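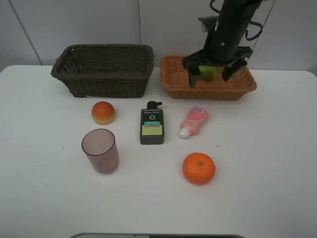 Tamiru is a home organizing company. Kitchens mostly, then closets, then whatever you've been stuffing in the garage. Started by Dayana Orozco in a rented duplex with one drawer that wouldn't open. First thing we do on any job, before labels, before shelves, before you buy anything: two baskets on a clear table, side by side. Dark one on the left, light one on the right. Dark is leaving the house. Light is staying. You'd be surprised how far that gets a person in one afternoon.

We've now done 1,394 homes. Apartments, farmhouses, one houseboat (never again, sorry, lovely people, very low ceilings).

How we got going

Dayana was working in hotel linen. Twelve-hour days, everything folded in thirds, then home to a kitchen where the spatulas lived with the batteries. She fixed her own place, then her sister's, then the sister's landlord wanted it done. Charged him lunch. Adanech Workneh came on the next February and said we should probably charge money.

Adanech does the books, the scheduling and all the big pantries. If you got a call back the same day it was her. If it took a week it was one of the rest of us, and we're working on it. 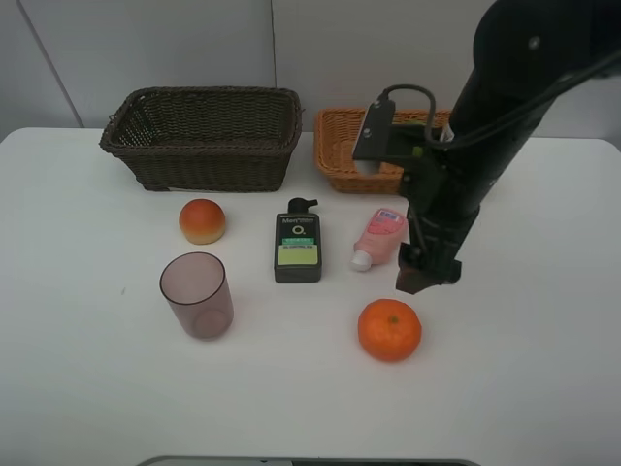

Dark basket, light basket, white table.

What we do

Kitchens and pantries. Half day or full day.
Closets, including the kid ones with the tiny hangers.
Moves. We pack the kitchen last and unpack it first.
Estate clear-outs. Slow, quiet, no dumpster in the driveway unless you ask for it.
Paper. Bring tea. Paper takes forever.

We don't do hoarding cleanup, mold, or anything with a smell we can't place. We'll give you the number of someone who does.

No before and after photos of your house on our site, either. People ask for them all the time. But your junk drawer is your buisness.

Who's who

Dayana Orozco. Founder. Still does two jobs a week. Will refold your towels while you're talking to her.

Adanech Workneh. See above. Spices, alphabetical, don't argue.

Illia Dmytriv. Builds the shelves. Was a boat carpenter, so he was the only one happy about the houseboat. Measures in millimeters, quotes in inches.

Mesfin Wubshet. Moves and vans. Knows every freight elevator in the city and which ones lie about their weight limit.

Aníbal Muñoz. Newest. Teaches the evening class (below) and handles donations.

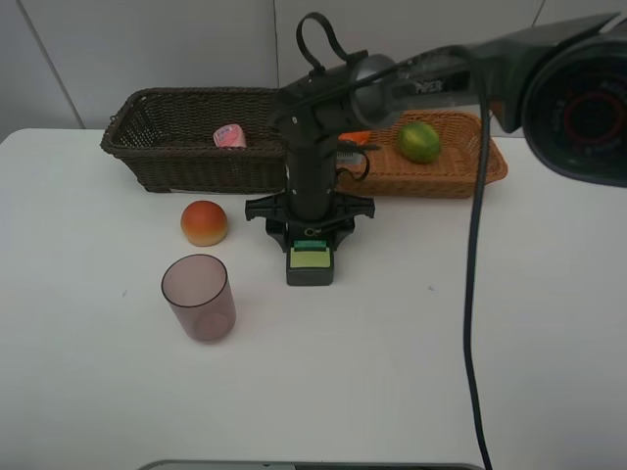 Where your stuff goes

Clothes and linens to Prirkitz, the thrift shop on the corner by the bus yard. Cookware too if it has its lid. Books we drop at Drondau, who sort them for the county reading program and are picky, fairly so. No encyclopedias. Please stop giving us encyclopedias.

Food that's sealed and in date goes to the pantry shelf at Jivau, open mornings until 11. Food that isn't in date goes in the bin, and yes that includes the saffron. Last year's drop-offs came to 102 van loads. Mesfin kept the slips in a shoebox and then we had to organize the shoebox.

You get a list of what went where. Keep it for your taxes.

How we charge

By the half day. Price is agreed before we come and it doesn't move, even if the hall closet turns out to be a room. Shelving is extra and Illia will write it out line by line. Baskets and bins, we use what you own first. Wicker for fruit and bread, something with a lid for flour. An orange in an open basket on the counter gets eaten. The same orange in the bottom fridge drawer gets found in spring.

Cancel up to the night before, no fee. Kids get sick, we know.

The evening class

6 people max, held in our front room at 7 pm. Aníbal runs it. You bring one drawer, the whole drawer, pull it out and carry it in. You leave with the drawer done and a bag for Prirkitz. Folks tend to come back with a second drawer, wich is fine, same price.

Class is in English or Spanish depending on who shows up. Usually ends up both.

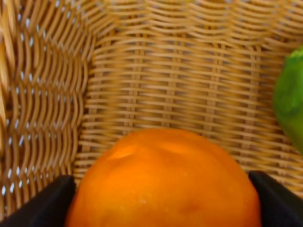

Getting in touch

Phone is best, 8 to 4. Email works but see above re: Adanech. Front door sticks, push hard. Parking out back next to the van, not behind the van, Mesfin will need to get out.

We're hiring one more organizer for kitchens. No experience needed but you have to be OK with ladders and other people's Tupperware. Ask for Dayana.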